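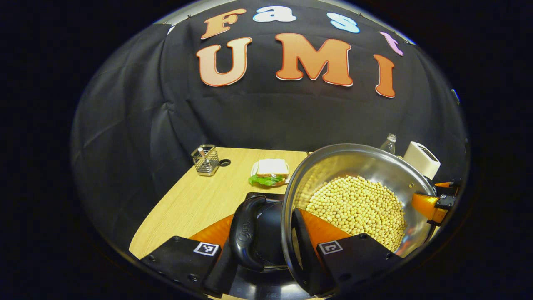
The cut-out letters on the black drape, with the table in front.

Wednesday, April 1, 2020

Hi Kerstin,

You asked for the long version this time, so get yourself a coffee! I'm writing from my kitchen table, same as everyone else on the Peltard program right now, and the numbers are the ones I had when field work stopped two weeks back.

Where we are with the rentals. The grant pays for air sealing and attic insulation in rented homes in Clurudow, and we'd signed up 91 units by the time we had to quit going indoors. Of those, 20 are finished and tested, and the rest are in various states (some have had the first visit, some are waiting on a landlord's signature, and a handful only need the attic hatch put back properly, which drives me nuts because it's half an hour of work and we can't go in and do it). I know the plan had us further along by the end of March. We lost most of January to the contractor agreement with Pridard, who wanted new wording on who pays if a crew finds knob-and-tube wiring behind a wall. That's settled now. They pay for the inspection, we pay for the electrician up to $999 per unit, and anything past that comes to you for a yes or no before work starts. So far two units have gone over. You've seen both.

The leakage numbers look good to me. The best one was the upstairs flat on the old streetcar block, the one with the bathroom fan that vented straight into the attic. Before the work it read 2739 on the blower door, in cubic feet per minute, and I ran it twice thinking I'd set the ring wrong. The crew closed the chases around the chimney, boxed in the stairs to the attic and foamed the rim joist out back, and the second test came in at nearly half. The tenant had been stuffing towels along the baseboards every winter. She called me afterward to ask if she could throw the towels out, and I said sure, go ahead!

I should say what isn't going well. Landlords with one or two units sign fast. Landlords with a dozen or more don't call back, and when they do, they ask what's in it for them if the tenant pays the gas bill, which is a fair question, and I don't have a great answer beyond fewer ice dams and fewer calls about cold bedrooms. I tried the rent-freeze agreement you suggested (no increase for a year in exchange for free work) and it scared off three owners in one week. Could we go back to the softer wording from the original proposal, where they only promise not to raise rent on account of the improvements? I'd like to try that before we write off the bigger buildings.

Also, the cellulose. Karimi raised the price per bag in February and then raised it again. I've got enough in the storage unit for the homes where the first visit is done, so we're covered for a while, but the materials line is going to run over unless I move money out of travel. Nobody is traveling, so I'd like to do that. I've put the request on the second tab of the spreadsheet – it's the row in yellow.

What we're doing while we can't go inside. I've been calling every household on the list, and people are home and happy to talk, so I'm getting much better information than I ever got from the sign-up form. Which rooms are cold, whether the furnace filter has been changed this century, where the bill goes. We're mailing out small kits with foam gaskets for the outlets, a door sweep and a roll of rope caulk, plus a one-page sheet in English and Spanish. The first batch went Monday. I can't claim any measured savings from them and I won't put them in the totals, but it keeps us in touch with folks, and a door sweep is a door sweep.

The two crew leads are taking the online combustion safety course, which they'd need to renew this fall in any case. The other installers are on the reduced hours you approved, and thank you again for getting that through so quickly. It meant a lot to them.

What I need from you, whenever you get a minute:
An answer on the rent wording.
An okay on moving the travel money to materials.
Some idea of whether the closing date can slide. I'm not asking for more money, only for more months, and if you need that as a formal letter I can have one to you the same day.

The tested homes are all in the spreadsheet with before and after readings. Two of the after readings are marked provisional because it was very windy that morning and I want to redo them.

Call me any afternoon, the kids are on their school stuff until lunch and it's loud in here before then.

Program coordinator, Peltard
(cc: Pridard office, first page only)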